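블로그 > 체스 > 레이팅 계산

모임 내부 레이팅을 다시 계산한 기록

3월, Cường Kim

Stemau 체스 모임의 내부 레이팅은 오래전부터 스프레드시트 한 장으로 관리해 왔다. 대국 결과를 한 줄씩 적으면 옆 칸의 수식이 새 점수를 계산하는 구조다. 수식을 만든 Chiến Phan이 Chisholm으로 이사한 뒤로는 손댄 사람이 없고, 올해 초 정렬을 잘못 건드린 일이 있어서 중간 구간의 점수가 어긋났다. 어긋난 값을 고치는 것보다 처음부터 다시 계산하는 편이 빠르다고 판단했다.

대상은 기록이 남아 있는 4000국이다. 형식은 날짜, 백, 흑, 결과, 시간 규정의 순서이고 기보는 포함하지 않는다. 기보까지 있는 대국은 따로 보관되어 있으나 레이팅 계산에는 쓰이지 않으므로 이번 작업에서 제외했다.

계산식

기본은 흔히 쓰는 로지스틱 형태다. 두 사람의 점수 차를 D라고 하면 강한 쪽의 기대 득점은 1 / (1 + 10^(-D/400))이 된다. 분모의 400은 척도를 정하는 상수일 뿐이고, 다른 값을 써도 순위는 바뀌지 않는다. 점수의 폭이 늘어나거나 줄어들 뿐이다(K도 같은 비율로 바꾼다는 전제에서). 익숙한 숫자와 비교할 수 있도록 그대로 두었다.

점수 차가 200이면 기대 득점은 0.76이다. 승률이 76퍼센트라는 말과는 다르다. 무승부가 0.5점으로 들어가기 때문에 승률은 그보다 낮을 수 있다. 모임 안에서 이 둘을 섞어 쓰는 경우가 많아 표의 머리글도 '승률'에서 '기대 득점'으로 고쳤다.

갱신은 새 점수 = 이전 점수 + K × (실제 득점 − 기대 득점)이다. K를 20으로 두면 200점 높은 쪽은 이겼을 때 4.8점을 얻고, 비기면 5.2점, 지면 15.2점을 잃는다. 상위권 회원이 신입과의 대국을 피한다는 불만이 가끔 나오는데, 수식만 보면 기대값은 0이므로 손해가 아니다. 다만 신입의 초기 점수가 실제 실력보다 낮게 잡혀 있으면 얘기가 달라진다.

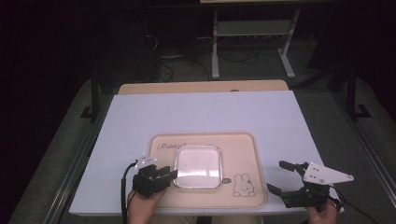
Urmila Garg는 초안을 읽고 나서, 초기 점수 문제를 뒤로 미루면 K를 아무리 조정해도 소용이 없을 것이라고 했다. 신입이 모두 같은 점수에서 출발하는데 실제 실력은 넓게 퍼져 있으니, 처음 몇 판의 오차가 상대 쪽으로 그대로 옮겨 간다는 지적이었다. 맞는 말이어서 순서를 바꿔 초기값부터 처리했다.

초기값 처리

기존 시트는 신입에게 일괄로 1500점을 주었다. 재계산에서는 처음 열 판을 임시 구간으로 두고, 이 구간의 대국은 상대의 점수를 움직이지 않게 했다. 임시 구간이 끝나면 그동안의 득점 합과 기대 득점 합이 같아지는 값을 찾아 첫 공식 점수로 삼는다. 기대 득점 합은 점수에 대해 단조 증가하므로 이분법으로 충분하다.

예외는 전승과 전패다. 이 경우 해가 무한대로 발산한다. 가상의 상대와 한 번 비긴 것으로 넣어 막았고, 가상 상대의 점수는 실제로 둔 상대들의 평균으로 했다. 통계적으로 엄밀한 선택은 아니다. 모임 규모에서 이보다 복잡한 사전분포를 쓰면 설명할 수 있는 사람이 나 혼자 남게 되므로 여기서 멈췄다.

두 사람이 모두 임시 구간에 있는 대국도 처리해야 한다. 서로의 점수가 아직 없으니 기대 득점을 계산할 수 없다. 첫 번째 구현에서는 이런 대국을 버렸는데, 초창기 기록이 거의 전부 여기에 해당해서 남는 것이 없었다. 결국 초창기 구간만 전체를 묶어 동시에 풀었다. 각자의 점수를 미지수로 두고 반복 계산을 하면 수렴한다. 수렴하려면 대국 관계가 연결되어 있어야 하는데, 서로만 두고 그만둔 한 쌍이 있어 그 둘은 표에서 뺐다.

이름 정리

가장 오래 걸린 부분은 계산이 아니고 이름이었다. 시트에는 같은 사람이 성만, 이름만, 성조 부호가 있는 표기와 없는 표기로 섞여 있다. 유니코드 정규화를 하지 않으면 화면에서 똑같아 보이는 글자가 다른 사람으로 집계된다. 내 이름도 결합형과 분해형이 따로 잡혀 두 명이 되어 있었다. NFC로 통일한 뒤 남은 것은 손으로 대조했다. Diễm Chu의 경우 'Diem'으로 적힌 줄이 많았고, 다른 회원과 겹치지 않아 그대로 합쳤다.

결과 칸도 균일하지 않다. 무승부가 '½', '0.5', '=', '비김'의 네 가지로 적혀 있고, 빈칸은 중단인지 미입력인지 구별할 수 없다. 빈칸은 전부 제외했다. 부전승도 제외했다. 기존 수식은 부전승을 승리로 계산하고 있었으므로 결석이 잦은 상대를 많이 만난 회원은 이번에 점수가 내려간다.

시간 규정

빠른 대국과 긴 대국을 한 점수로 묶을 것인가는 여전히 정리가 안 되었다. Plelemow 원정 때 둔 대국은 모두 속기이고, 이것만 따로 떼면 표본이 너무 작다. 이번에는 한 점수로 묶되 속기의 K를 절반인 10으로 낮췄다. Bastien Riviere는 속기를 아예 빼자는 쪽이다. 빼고 돌린 결과도 따로 저장해 두었는데, 상위권의 순서는 같고 중간에서 인접한 회원끼리 자리가 바뀐다.

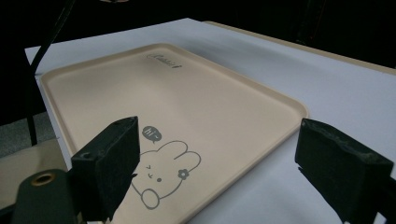 검증

마지막 구간의 대국을 떼어 놓고 앞부분만으로 점수를 계산한 다음, 떼어 놓은 대국의 결과를 예측하게 했다. 지표는 기대 득점과 실제 득점의 차를 제곱해 평균한 값이다. 기존 방식보다 새 방식이 작게 나왔고, 차이의 대부분은 임시 구간을 분리한 데서 왔다. K를 16이나 24로 바꾸는 것은 거의 영향이 없었다. Urmila의 지적이 수치로도 확인된 셈이다.

백을 잡는 이점도 넣어 보았다. 백의 점수에 상수를 더하고 기대 득점을 계산하는 방식이다. 오차는 조금 줄었으나 우리 기록에서는 색 배정이 제대로 남지 않은 시기가 있다. 앞에 적힌 사람이 백이라는 규칙이 언제부터 지켜졌는지 Chiến에게 물어보았고, 본인도 기억하지 못한다는 답을 받았다. 최종 버전에서는 뺐다.

새 표에서 2000점을 넘는 회원은 Diễm Chu뿐이다. 이전 표에서는 Bastien도 넘었는데, 부전승을 제외한 영향이 크다. 이 점수는 모임 안에서만 의미가 있고 공식 레이팅과 비교할 근거가 없다. 기준점이 임의이므로 전원에게 같은 수를 더해도 예측은 그대로다.

남은 작업

스크립트는 Wulska라는 이름의 폴더에 넣어 두었다. 입력 파일을 고치면 처음부터 전부 다시 계산한다. 누적 갱신을 하지 않으므로 과거 결과를 정정해도 어긋날 일이 없고, 이 정도 양이면 실행 시간도 문제되지 않는다. 결과 칸에 정해진 표기 외의 값이 들어오면 계산을 중단하고 줄 번호를 출력한다.

장기간 쉬었다 돌아온 회원의 K를 일시적으로 올리는 처리는 아직 넣지 않았다. 공백을 얼마부터 장기로 볼지 정해야 하고, 해당자가 적어서 검증용 자료가 모자란다. 다음 리그 대진은 새 점수로 짠다. 자기 대국 기록에서 빠진 줄을 찾은 회원은 시트에 직접 쓰지 말고 나에게 보내 주기 바란다.

관련 글
스위스 방식 대진에서 색 배정이 꼬이는 경우
룩 엔드게임 기보를 PGN으로 옮기면서 생긴 오류
Plelemow 원정 속기전 결과
체스 시계의 증초 설정과 지연 설정의 차이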